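[plinska-users] Re: planner refuses push when two blocks are touching

Monday, February 16, 2026
By Dario Greco

3 shares | 4 comments

Hello all,

thank you for the answers to my first message. I was away from the lab for a week, so I am answering everything together. I quote the part which I think is the important one:

> Before you change anything in the planner, please look at what
> the segmentation gives you. In our setup Plinska was not the problem.
> Two blocks of the same color which touch become one blob, the
> blob gets one centroid, and the centroid falls on the crack between
> them. Then the contact check says, correctly, that there is no
> valid push side. Can you dump the masks for the failed cases?
>
> Also, which version of the Bagheri tracker do you run? The one from
> November changed the default of merge_distance.

I dumped the masks, and this is correct for most of our failures. I went through the logs of the last long run. There are 2,441 push requests in it, and 154 of them were refused with NO_VALID_CONTACT. In 83 of these the mask has two blocks inside one contour. So it is more than half, but it leaves 71 refusals which I still cannot explain by merging.

The version of the tracker is the November one. I did not know about the new default. I put merge_distance back to the old value and replayed the same logs offline. The two-block contours became fewer, but they did not go away when the faces are really in contact, and I think this is normal for a method that looks only at color. The triangle against the cube is the worst case for us, both are blue and the border between them is only a small change of shade. 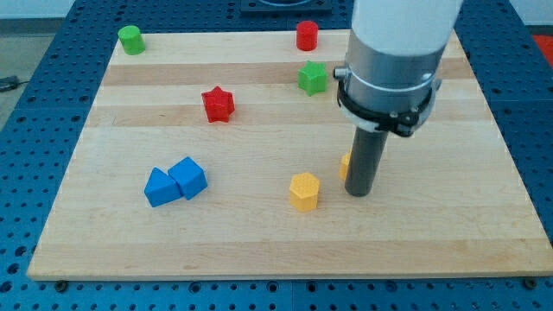 For the other 71, I believe the cause is the arm itself. Our camera looks at the board from the front and at an angle, so when the rod is down near the surface it covers whatever stands behind it. The tracker then sees a thin piece of a block, fits a shape to this thin piece, and gives a pose which is wrong by one or two centimeters. Plinska plans from this pose, the contact point is then in free space or inside the block, and the request is refused. I would expect the tracker to keep the last good pose when the visible area drops suddenly, but I read the code and I find no such rule. Did I miss it?

What I did for now is a small patch in our wrapper (not in Plinska). It does the following:

- projects the rod and the clamp into the camera view using the joint state
- makes this region wider by a margin and marks it as unknown
- if a block had a good pose before and now overlaps with the unknown region, holds the old pose and raises a flag "stale"
- if the planner wants to push a stale block, first lifts the arm and moves it to the side, then takes a new picture

The last step costs time. I tested the patch on 404 new requests and refusals of the second type became rare, but the cycle is clearly slower, and I do not like to lift the arm so often. For a push to a block that is one hand away from the rod it is a waste. Maybe somebody has a better rule for when to look again.

For the first type (merged contours) I see two ways. One is to fit two known shapes inside the contour, because we know the set of blocks and we know that every shape exists. The other is to let Plinska push a merged contour as one object, only with the goal to separate it, and then segment again. The second is more simple but I am afraid of the board edge. When the pair is near the edge, a separating push can send one block over it.

One more question, about Troson. The simulator draws the masks from the geometry, so touching blocks are always separated perfectly and our tests pass every time. Is there an option to make the masks from the rendered colors - with the same code as on the real camera? I think I would have found this problem much earlier.

I can send the patch and the failed masks to anyone who wants them. The patch is short but the comments in it are partly in Italian, I will clean it first.

Best regards,
Dario

4 comments

plikis_dev
You did not miss it, there is no hold rule in the tracker. Could you open a ticket with the patch, Italian comments are fine.

mwk
We do the two-shape fit. It works if you limit the rotation search, otherwise it takes forever. Start from the longest straight side of the contour.

oldrow
In Troson set mask_source to render. You will need to turn on shadows too or it is still too clean.

Dario Greco
Thank you, I found mask_source. With shadows on, the tests now fail in the same way as the real board. The ticket will be open tomorrow.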